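Skarnance Rugby League Club
Ground and Clubhouse Safety Checklist, with comments
Completed by: Reet Kairys
Date: 17 April 2020
Ground: Hemmin Park, main field and the bit we call the second field

Scoring: OK / Fix / Fix before anyone plays

1. PLAYING SURFACE
Main field, north end: OK. Grass has grown back over the September trench. Todor would like it noted that he said it would.
Main field, south end: Fix. Soft patch inside the 20. Wingers have been going around it for years and calling it footwork.
Sprinkler heads: Fix before anyone plays. Two sitting proud of the turf near the sideline. Flagged with cones. Cones are not a repair.

2. GOALPOSTS AND PADDING
Post pads, north: OK.
Post pads, south: Fix before anyone plays. Left pad has split down the seam and the foam has gone hard. Last year's comment reads "will do another season." It did. Now replace it.
Crossbar bolts: OK. Checked by ladder this time.

3. FIRST AID ROOM
Stretcher and straps: OK.
Neck collars: Fix. All the same size, and that size is large.
Ice packs: OK, 19 in the cabinet.
Defibrillator: OK, battery light green. Key to the cabinet was inside the cabinet. Glass front, so we all had a good look at it. Spare now hangs by the door.

4. CLUBHOUSE KITCHEN
Fridge temperature: Fix. Reads 2 degrees too warm on the top shelf.
Fire blanket: OK.
Salad and sandwich prep: OK. Separate boards for meat and greens, labeled by Kalliopi Lazarević in letters you could read from the scoreboard.
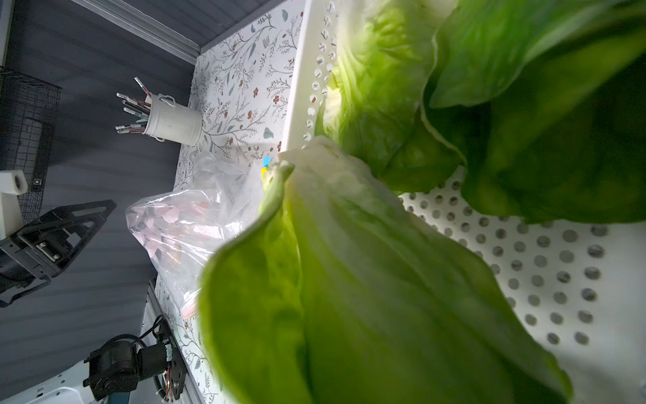
Lettuce in a white perforated basket.

Hand wash sink: Fix. Soap present, towels absent. Shorts are not towels.

5. FUNCTION ROOM
Exit doors: OK, both open outward.
Exit sign, rear: Fix. Lit on one side only, the side facing the wall.
Tables and chairs: Fix. One folding chair has a bent leg and a long history. Put it in the dumpster. 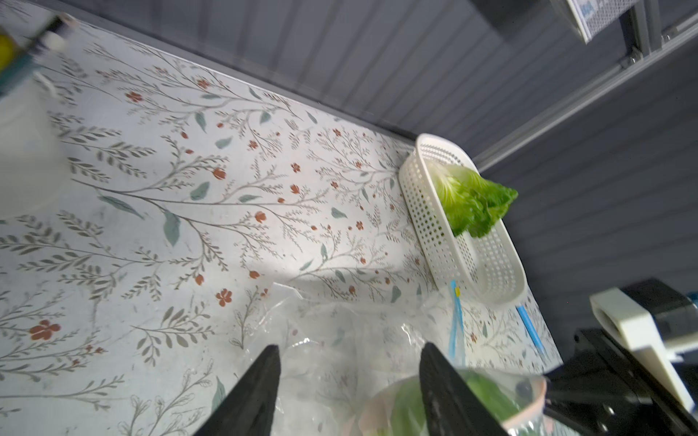
Floor: OK, apart from the lifted carpet tile at the bar end. Vlasta Babić taped it down while I was writing this, so call it OK for a month.
Posted capacity: Fix. The sign has faded. The grand final replay filled the room nicely, and I did not enjoy the walk to the door.

6. GAME DAY FOOD
Storage off the floor: OK.
Bags and tubs closed between servings: OK.
Dates on everything: Fix. "Tuesday-ish" was written on the coleslaw.
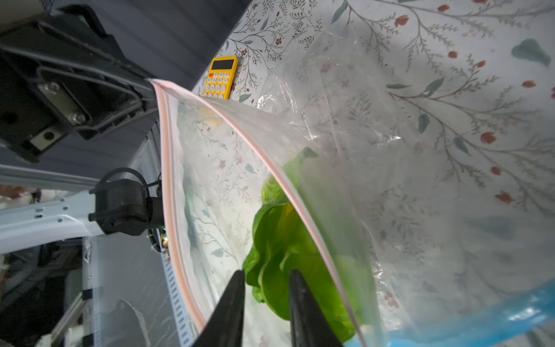

Lettuce in a clear zip-top bag.

7. STANDS AND PARKING LOT
Row numbers: OK up to seat 32, after which you are on your own.
Handrail, east steps: Fix before anyone plays. Wobbles when leaned on, and leaning is what it's for.
Ambulance access: Fix. Gate was blocked by a Horkik delivery van and then by Todor's car. Paint the lines again and mean it.

Next check: Sieglinde Tiedemann. Bring the long ladder.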